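Home Robot Owners Board > Buying and Renting > Gisler room tidying package, 4 week trial, worth it?

clumsy_otter
Posting this because I couldn't find a single review before I signed up. Gisler is the outfit in Clumthorpe that sets up a two-armed robot with a tidying package for small rooms. I'm on the 4 week trial, which cost me 488 all in, and I've been keeping notes since the install in March. Arms are the Galbot type with the two-finger grippers. Floor pickup is the main thing I wanted and it's the bulk of what I've been running.

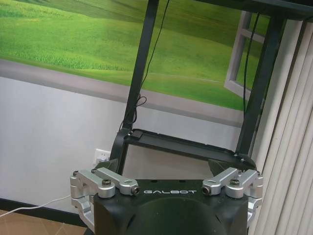 tolix_fan80
Does the trial price come off if you decide to keep it?

clumsy_otter
Half of it does, as long as you sign before the trial runs out. After that you pay the full package price.

wustero
I had the same trial last year and sent it back. Way too slow! My kid could clear the floor before it had made up its mind where to start. What are you getting for small stuff?

clumsy_otter
Slow, yeah, no argument there. Small stuff is hit or miss, and I'd say flat things are the worst by a mile (playing cards, forget it). Chunky toys and brushes go fine most days. I leave it going while I cook, so the speed bugs me less than it bugged you, I guess.

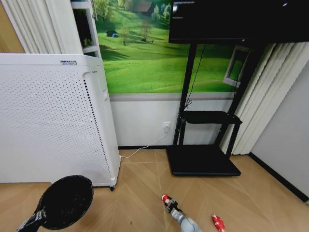 Re: furniture and cords

mapleseed
Can it handle a room with stuff on wheels? We've got a rolling TV stand and an air purifier on casters and they never stay where you put them. The Gisler page says "clear floor recommended" and that worries me.

clumsy_otter
Same kind of setup for me, TV stand and all. Moving the stand a few inches hasn't bothered it. What you do have to redo is the drop-off spot. Mine's a little black mesh wastebasket, and when I swapped it for a bigger bin I had to go through the whole teaching routine again.

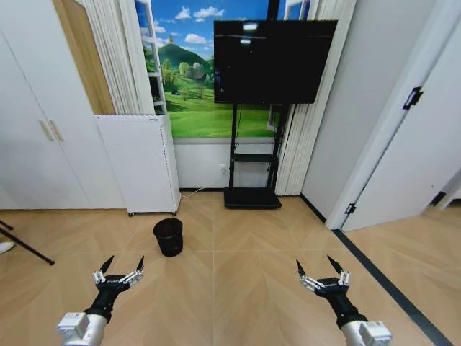

That took me most of an evening, and the manual is no help at all. I ended up on the phone with Sibusiso Joubert at Gisler, who was great and walked me through it menu by menu. Why isn't that in the app??

wustero
See, that's my whole problem with them. Good people on the phone, but for that money I shouldn't need the phone. And watch the cords. Mine snagged a lamp cord twice.

clumsy_otter
Fair. I marked the purifier cord as a keep-out strip in the app and haven't had a snag. I still wouldn't run it overnight.

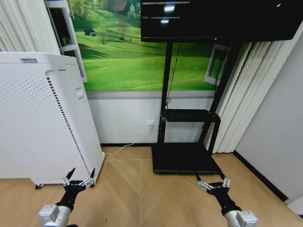

Re: keeping it or not?

tolix_fan80
So are you signing?

clumsy_otter
Leaning yes, if they'll throw in the softer fingertips. I'll post when I hear back.

wustero
Ask them about the service fee first. It wasn't in my quote.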